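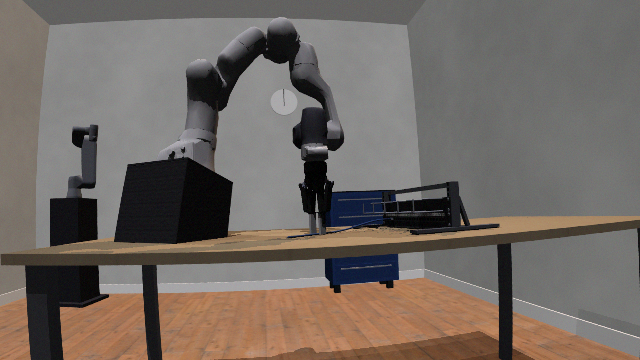 Gripper down by the blue cable, ready for the patch panel job. Rendered in Ollura.

Galleries > Simulation kits > Ollura cable pack

Search this gallery Go

I've had the Ollura cable pack running since December and I'm still finding new things to like! It's a set of simulated rooms for practicing the fiddly jobs – cables, plugs, ports – before you let a real arm anywhere near them. You get 11 rooms and up to 268 starting layouts, and you can swap in your own arm model if you have one.

The rack room is my favorite by a mile. A thin cable on a tabletop sounds easy until you try to pick it up with two straight fingers, and I love that the room feels lived in too (there's a clock on the wall and a filing cabinet behind the table). Facundo Toledo wrote the setup guide, and it got me from download to first run in one evening.

Two small gripes: the cable settings are buried 2 menus deep, and I'd like more light options. Hryhorii Ivanyshyn tells me the lights are coming – can't wait.

We use cookies to remember your gallery settings. Accept Manage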